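Home Kits Arms Spares Workshop Notes Contact

Wulora Pair: two-arm hand-teaching kit

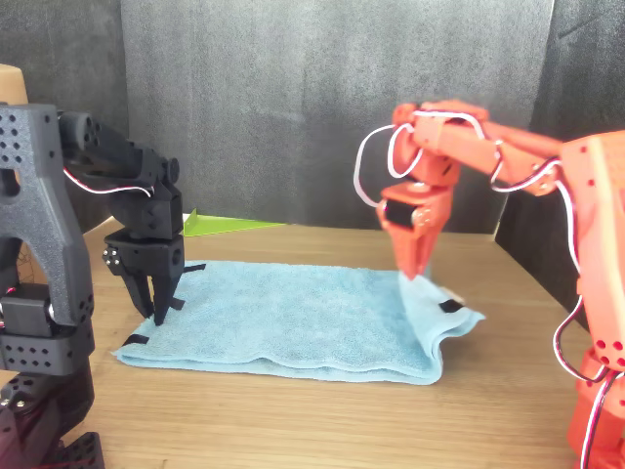
Wulora, Fliltstead Makers' Club, Teaching Arms Group

I've been running the Pair on our bench for a good while now and I still get a kick out of it! It's two small 3D-printed arms, one black and one orange-red, each with a two-finger gripper on the end, and you teach them a job by doing it yourself. Two more arms sit in front of you (we call them the handles), you move those about, and the pair on the table copies you. Every joint gets recorded while you do it.

Towels are what most people ask me about, so towels are what I set up for. A terry towel is a lovely mean thing to practise on. It's soft, it never lies the same way twice, and the moment one gripper has a corner up, the rest of the cloth has its own ideas about where to go. I usually keep the black gripper down on the left part and pinch the right edge with the orange one, then lift slowly. If you rush the lift the fabric doubles over on itself and you've got two layers to sort out (ask me how I know).

I put small bits of black tape out as markers. You don't strictly need them, but when I'm doing a long run of demonstrations I like being able to put things back near the same spot, and then nudge them off it on purpose so the arms learn to cope with a bit of mess. Light-coloured towels are easiest on a pale tabletop once you've got the lighting sorted. A plain dark cloth hung behind the bench helps heaps.

What you get

Two follower arms, two handle arms, servos fitted, all the wiring, a power supply and the Veltetti controller board. The recording software is called Lakatos and it runs on an ordinary laptop. Printed parts come in whatever colours we've got loaded, but the two followers are always different from each other so you can yell "orange one!" across the room and be understood.

Bits people email me about

Reach: I'd keep the work within 700 mm across, shoulder to shoulder. You can stretch it, but the wrists get floppy out at the ends.

Wrist travel: 180 degrees. Plenty for cloth, a bit tight if you want to unscrew lids.

How many demonstrations: my best towel run came from 112 recordings, and I threw a few of the early ones out for being sloppy. Allow about 3 hours if you're new to the handles, and take breaks! Your shoulders will thank you.

Wiring: leave the loops loose. I know it looks untidy, and everyone wants to zip-tie it down on the first day, then the wrist turns and a plug pops out. Give the wires room at every joint.

Grippers: the fingers are printed and they do wear. Spares are on the Spares page, and Maj-Britt Granström designed a narrower set that's brilliant on thin tea towels if you'd like to try those instead.

Kits are put together to order, so drop me a line through the Contact page and tell me what you're hoping to teach it. I'm happy to talk cloth all day, and if you're near Fliltstead you're welcome to come and have a go on the handles before you buy.

Page updated November 1, 2019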